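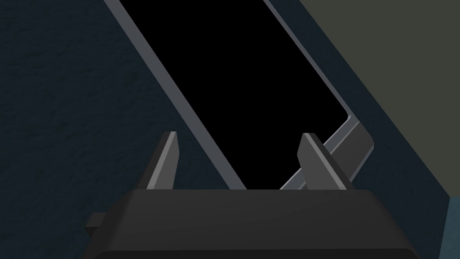 Kiladari opens its repair counter to everyone, with free first checks until the end of spring

March 2026 - for immediate release

I'm Elfriede Hamann, I run Kiladari, and I've been told a press release should be written as though somebody else is talking about me. I tried it and sounded like a bank, so you're getting it straight from me.

From this month our repair counter is open to anyone with a broken small appliance, wherever they bought it. Kettles, toasters, hand mixers, lamps, radios, sewing machines, that sort of thing. Until now we only mended what we'd sold ourselves, and I've spent years turning people away at the door with a perfectly good food mixer under one arm. I hated doing it! The mixer usually needed a new lead and half an hour of somebody's time.

We tried the idea out in January at our Saarela Street shop, with one bench and a handwritten sign in the window. By the end of the month we'd taken in 1529 items, which was far more than we had shelves for (the stockroom still hasn't recovered, and neither has my filing). Plenty of them were lamps. Lots were toasters with a lever that wouldn't stay down. There was also a very handsome reel-to-reel tape player that took up most of a table and that everyone in the shop became rather fond of.

How it works

Bring your item in, clean if you can manage it, and with any bits that have come off in a bag. We'll have a look and tell you what we think is wrong and what it would cost to put right. The first check is free until the end of May and will be £15 after that, taken off the bill if you go ahead. Most jobs with a simple part will be £27 plus the part. If it's going to be more, we'll ring you before anyone picks up a screwdriver, and you can say no and have your toaster back.

We don't do microwaves, fridges, anything that runs on gas, or anything with a swollen battery. Please don't bring those in, even to ask - ring us and we'll point you to somebody who does.

Who's doing the mending

Our workshop is looked after by Gaurav Rastogi, who joined us from the service department at Etano and has trained two apprentices for the new counter. I asked him for a quote and he gave me this one over a cup of tea, so it's what you're getting:

"People come in apologising for the state of the thing, or for being daft enough to want it fixed. I'd like them to stop saying sorry. If you like your old kettle, that's a good enough reason to mend it. The hard part for us is screws. Some makers use such odd ones that I've got a whole drawer of drivers just for getting the lid off."

Parts will come mostly through Cemadero, the spares wholesaler we've used for our own range since we opened. They've agreed to hold a wider stock of switches, thermostats and heating elements for us, so the wait should be a good deal shorter than it was in the winter. Where a part isn't made any more, we keep a shelf of donor machines and Gaurav has a rummage. If you've got a dead mixer in the loft and no wish to see it mended, we'd be very glad of it for that shelf.

Where and when

The counter is at 26 Saarela Street, at the back of the shop, past the light bulbs. It's open from ten until four whenever the shop is, with a later evening once a week that we'll put up in the window as soon as the rota is settled. There's a step at the front, but the side door is level and has a bell. You don't need to book for lamps and kettles. For sewing machines please do ring first, as they need a clear bench and we've only got the one that's big enough.

We're also starting a short evening class on changing a plug and a fuse and looking after a flex. It's free, it's small, and there'll be biscuits. Ask at the till to go on the list.

Notes for editors

Kiladari is an independent household and electrical shop selling small appliances, lighting and spares. Every repaired mains appliance is electrically tested before it goes home and comes back with a written note of the work done.

Elfriede and Gaurav are both happy to be interviewed, though Gaurav would prefer mornings. You're welcome to visit the workshop and bring something broken with you. Please call in or ring the shop and ask for Elfriede.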